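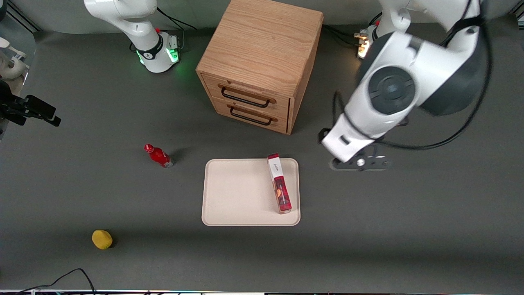

4. Hint Timing in a Small Puzzle Game

4.1 Background and motivation

We came to the question of hints by a fairly roundabout road. Pokow, the puzzle game used throughout this paper, was first built by Ji-hoon Geum as a weekend project, and for most of its early life it had no hints at all. Players slid colored tiles along rails until every tile sat on its matching station, and if they got stuck they either started the level over or put the phone down. The letters we got from those early players were kind, for the most part, but a good many of them said the same thing: they liked the game, they had gotten to the level called Dromley, and they had not opened it again since.

Dromley is a nice level, and we were reluctant to change it. It asks the player to park a tile on the wrong station for a while so that another tile can pass, and this is the first time in the game that moving away from the goal is the right thing to do. Earlier work on puzzle difficulty has tended to treat such a level as a wall to be lowered, either by adding an easier level before it or by trimming the number of moves. We wanted to try something gentler and leave the level exactly as it was, while changing the moment at which the game offers to help.

4.2 Two ways of offering a hint

Most puzzle games for phones put a hint button in a corner and let the player decide. This is simple and respectful, and we kept it as our first condition, which we call the button version. The trouble, as Myfanwy Nicholas pointed out when we were planning the study, is that plenty of players feel that pressing the button is a kind of giving up, and they would sooner quit the level altogether than press it. She had seen this in her own family over many long car rides, and so had the rest of us once we started to think about it.

In the second condition, the nudge version, the game keeps an eye on how the player is moving. When the same arrangement of tiles comes up 4 times in one attempt, a single rail glows softly for a moment and then goes dark again. No words appear and no score is lost. The glowing rail is always one that belongs to a shortest solution from the current position, worked out by a solver written by Pichit Siriwan and named Akell. On the larger levels Akell takes a second or two on an older phone, so it runs quietly in the background while the player is still thinking.

We spent a good deal of time on the glow itself — longer than any of us would like to admit. Early drafts used a pulsing arrow, and the people who tried it felt hurried. A steady light with a slow fade got the warmest response, and that is the form used in the study.

4.3 Players and procedure

Players were invited from inside the game by a short message on the title screen. In all, 444 people agreed to take part and finished the opening set of levels. They were assigned to one of the two versions by a coin flip in the software, and neither group was told that another version existed. We asked for no names or ages, and the game sent us only the moves, the time between moves, and whether a hint was shown.

The study ran through November. A level was counted as abandoned if the player left it unsolved and did not come back to it before the end of the month. We know this is a blunt measure. A person may set a puzzle aside in November and solve it happily over the holidays, and such a person would be counted here among those who gave up.

At the end of the last level a short questionnaire appeared, written by Nuanchan Wiriya and tried out beforehand on a patient group of students at the Boonyarit game club, which meets on Saturday. It was optional, and 192 players filled it out. It asked whether the game had felt fair, whether the player had ever felt rushed, and whether they remembered receiving help.

4.4 What we saw

Fewer players abandoned Dromley in the nudge version than in the button version, and the gap held up on the two levels that follow it. On the easy opening levels there was no difference to speak of, as we had expected, given that the glow hardly ever appeared there.

The answers to the last question pleased us the most. Many players who had been shown a nudge did not remember getting any help, and several described solving Dromley as a moment of sudden insight. Amnuay Khunthong has argued, in our many talks about this, that we ought to be a little uneasy here, and that a player who feels clever because of a light they hardly noticed has been misled in a small way. We take the point seriously, and the released version of the game now mentions the glowing rails on its settings page, where they can be turned off.

Not everyone liked the nudge. A handful of experienced players wrote that they go back to the same position on purpose, as a way of thinking, and that the light spoiled the pleasure of it. For these players the repeat count is plainly the wrong signal. A pause between moves might serve them better, and we return to that idea in Section 5, along with the harder matter of levels that have more than one good solution.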